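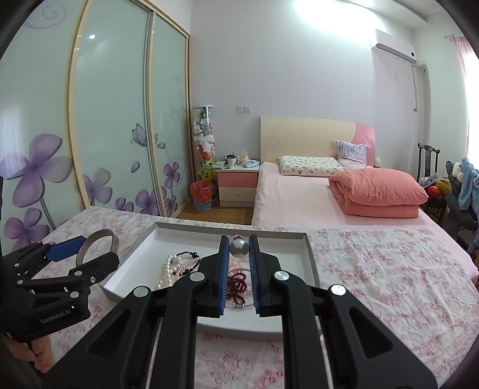

Perlen und andere Ketten in einer weißen Schachtel

Forum > Hochzeit > Kleid, Schleier und Zubehör

Omas Schleier zum neuen Kleid - passt das farblich, und wie bekomme ich ihn sauber?

nadelkissen_im_glueck
25. September 2024

Hallo ihr Lieben,

ich lese hier schon seit Monaten still mit und habe mir für mein Kleid so viele gute Ideen geholt, jetzt muss ich mich doch mal selbst melden. Wir heiraten im Januar, standesamtlich und kirchlich am selben Tag, und mein Kleid hängt seit kurzem bei meiner Schwester im Schrank. Es ist von Prutatia, ganz schlicht, lange Ärmel, kleiner Rückenausschnitt, Farbe laut Etikett "Ivory". Gekostet hat es 410 Euro und ich bin schwer verliebt!

Jetzt zum eigentlichen Thema. Meine Oma hat mir beim letzten Besuch ihren Schleier in die Hand gedrückt, den sie vor 49 Jahren getragen hat. Er reicht mir etwa bis zu den Fingerspitzen, ist am Rand mit einer schmalen Spitze eingefasst und lag all die Jahre zusammengefaltet in einem Kopfkissenbezug. Ich hab natürlich sofort geheult (sie auch) und ihr versprochen, dass ich ihn trage. Zu Hause habe ich ihn dann ans Kleid gehalten und war ein bisschen erschrocken. Der Tüll ist deutlich dunkler, so ein Teeton, und in den Knicken sitzen richtige gelbe Streifen. Gegen das Kleid sieht er leider einfach ungewaschen aus.

Kann man so etwas zu Hause waschen, oder geht mir der Tüll dabei kaputt? Ich weiß nicht, aus welchem Material er ist, ein Etikett hat er nicht. Oma meint, das sei "das gute Kunstzeug" gewesen, ist sich aber nicht sicher. Und falls er nach dem Waschen immer noch dunkler bleibt: Würdet ihr das so lassen? Meine Trauzeugin findet, die Farben müssen genau gleich sein, meine Schwester findet das völlig egal. Oma soll am Ende bitte nicht merken, dass ich mir solche Gedanken mache.

Danke schon mal fürs Lesen, ist etwas lang geworden!

tuellundtraenen

Ach, was für eine schöne Geschichte, da geht einem ja das Herz auf! Ich habe lange in einer Änderungsschneiderei gearbeitet und solche Schleier hatten wir immer mal wieder auf dem Tisch, deshalb erzähle ich dir einfach, wie ich es machen würde.

Zuerst solltest du herausfinden, ob es Seide oder Kunstfaser ist. Von der Brennprobe, die im Internet überall empfohlen wird, lass bitte die Finger, dafür ist das Stück zu schade. Geh lieber mit dem Schleier in eine Schneiderei oder eine gute Reinigung und lass jemanden anfassen, der das täglich macht. Seidentüll fällt weich und schmiegt sich, Nylon steht eher ein wenig ab und springt zurück, wenn man es knüllt. Bei einem Schleier aus den Siebzigern würde ich auf Kunstfaser tippen, aber das ist wirklich nur getippt.

Wenn es Kunstfaser ist, kannst du ihn selbst baden. Nimm die Badewanne, vorher gründlich ausgespült, damit kein Putzmittel mehr drin ist, und lass lauwarmes Wasser mit einem Feinwaschmittel ohne Farbzusätze ein. Den Schleier legst du locker auf ein altes weißes Laken und senkst beides zusammen hinein. Das Laken ist wichtig, nasser Tüll ist empfindlicher, als man denkt, und wenn du ihn an einer Ecke herausziehst, reißt er gern direkt an der Spitze ab (fragt nicht, woher ich das weiß). Nicht reiben, nur ab und zu sanft drücken. Nach 2 Stunden das Wasser wechseln und schauen, was passiert. Oft wird das erste Wasser schon ordentlich gelb, dann machst du eben noch eine Runde. Am Schluss sehr gut klarspülen, im Laken herausheben und flach auf Handtüchern trocknen lassen, ohne Sonne und ohne Heizung.

Chlorbleiche bitte auf gar keinen Fall! Davon kann Kunstfaser erst recht gelb werden, und dann bleibt es so. Sauerstoffbleiche geht manchmal, aber die würde ich erst an einem Zipfel ausprobieren, der später unter dem Haar verschwindet.

Falls es doch Seide ist oder die Spitze schon mürbe wirkt, gib ihn weg. Bei uns in der Gegend macht das die Reinigung Kurtuluş sehr ordentlich, bei dir gibt es sicher auch jemanden. Frag aber rechtzeitig, vor Weihnachten sind die alle voll mit Festgarderobe. Und lass dir vorher sagen, was sie mit der Spitze vorhaben.

Zur Farbe: Ganz weiß wird er nicht mehr werden, und zu Ivory muss er das ja auch nicht. Ich würde ihn nach dem Bad einmal bei Tageslicht ans Kleid halten und einmal abends bei Lampenlicht. Im Januar ist es in den meisten Kirchen ohnehin schummrig, da sieht man einen halben Ton Unterschied kaum. Die gelben Knicke wären mir wichtiger als der Gesamtton.

Ganz liebe Grüße, und drück deine Oma!

stirkia_braut

Bei mir war es der Schleier meiner Tante, auch viel dunkler als das Kleid. Ich hab ihn so gelassen und in den Strauß ein paar cremefarbene Rosen genommen, dadurch sah es gewollt aus. Hat keiner was gesagt. Zum Glätten nur Dampf mit Abstand, nie das Bügeleisen direkt drauf.

kaffee_und_konfetti

Ich würde den gar nicht waschen, ist doch vintage. Es gibt von Trindham auch Schleier in Ivory zu kaufen, 3 Längen meine ich, dann könntest du den neuen in der Kirche tragen und Omas beim Sektempfang. Zweimal umstecken ist halt ein bisschen Arbeit für die Friseurin.

nadelkissen_im_glueck

Danke euch allen, ihr seid so lieb! Einen neuen möchte ich nicht, ich habe es Oma ja versprochen und sie würde es sofort sehen. Ich gehe jetzt erst mal in die Schneiderei und lasse den Stoff anschauen, und wenn es Kunstfaser ist, kommt er mit Laken in die Wanne. Die Idee mit den cremefarbenen Rosen habe ich gleich an meine Trauzeugin weitergeleitet, die ist jetzt auch etwas ruhiger - zumindest, was den Schleier angeht. Ich schreibe wieder, sobald er trocken ist.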